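Two weeks with soft pads, and what I changed in my mind

17 Apr 2019
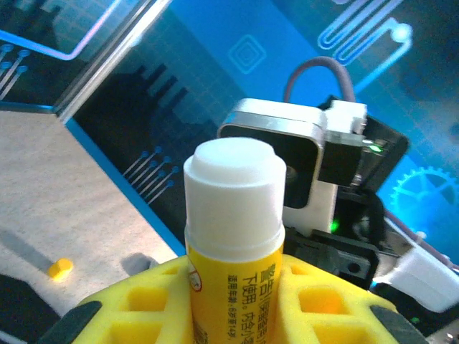

For a long time I used only the hard fingers that came with my small Sarkitz arm, and I believed that soft pads are for people who don't want to tune their controller. Now I have tried two kinds of pad, the rubber ones from Prultov and the yellow foam ones from Istden, and I must correct myself a little. The foam is molded as a lattice of square cells, so when the fingers close, the pad gives way where the object pushes. A glue stick is a good test for this. The tube is round, and with the hard fingers it likes to turn while I lift it. With the foam on both sides of the lower part it stands upright, and I can still read the warning print on the yellow label.

The rubber is better in one thing: it doesn't get dirty so fast. I ran 100 picks with each pad, same speed, same closing force. The rubber dropped the tube nine times and the foam dropped it 2 times. After this I continued with the foam until pick 161, where one corner began to come off from the finger plate. I think it was my glue and not the pad.

What I don't like is the camera view. The foam is thick, and from the wrist it hides the lowest part of everything I hold -- so my old script, which looks for the bottom edge, had to be written again. It now looks for the cap.

The Nyamweya controller board is still in its box. I hope to try it before August.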